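Subject: Re: [pultcombe-reuse] Small things in boxes, how do you sort them?

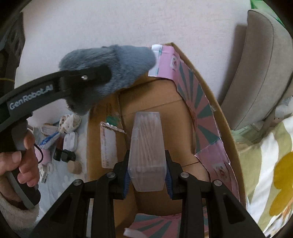 Hello all,

thank you Eetu for the question, and sorry that my answer comes slowly. I wanted to finish my own bathroom boxes first, so that I don't give advice I have not tried myself.

Eetu Nurmi wrote:
> I have 4 cartons from my aunt's flat in Pultcombe and all of them
> are full of very small things: cotton swabs, hair pins, plasters,
> sewing needles, buttons. The big things were easy. With the small
> ones I only move them from one carton to another. Do you keep the
> original packages or do you put everything in your own jars? And
> do you line the cartons with something? The bottoms are dusty.
> Eetu

About the packages: I keep the original one if it stands by itself and I can see what is inside. Cotton swabs are a good case. When they are upright in a clear plastic container, I leave them there, and the container goes into the carton as it is. If they come in a bag, I move them to a jar, because the bag opens always at the wrong moment. I had swabs between my winter socks until May.

About the lining: yes, I line. I use old gift paper, the kind with a strong pattern, and I don't care if it is torn at the folds. A hair pin is easy to lose on brown cardboard, and on a bright paper less so. I fold the paper over the upper rim and press it down along the inside walls. Tape is only needed at the corners. Please don't use newspaper for bathroom things, the ink comes off on everything white. I learned this with a packet of cotton pads and had to use them all for shoe polish.

The dust you should take out before lining, with a dry brush. I tried a damp cloth once and the bottom of the carton became soft – it held, but I did not trust it on the stairs.

For labels I do the following. One paper label lies inside the box, and the same text is on the outer side, low, so that it can be read when the cartons are stacked. I write the room first and then the contents, for example "bath / swabs, plasters, pins". My sister writes the contents first and we have had discussions.

Needles and pins should not go with the soft things. I put them in a Pluleck tin with a lid that closes hard, and the tin goes to the sewing carton. Buttons can go there also. Plasters I check for the date, and the old ones I throw away, even if the package looks fine.

One question back to the list: does somebody still have the low cartons from Heiskanen, the ones that are 30 cm wide? I need 2 more for the shelf above the washing machine. The higher ones fit too, but then I must lift everything out to reach the bottom. I can give glass jars in exchange, with lids, clean.

Eetu, if you want, bring one of the cartons when you come for the jars, and we sort it on my kitchen table.

Best regards,
Anneli Ruotsalainen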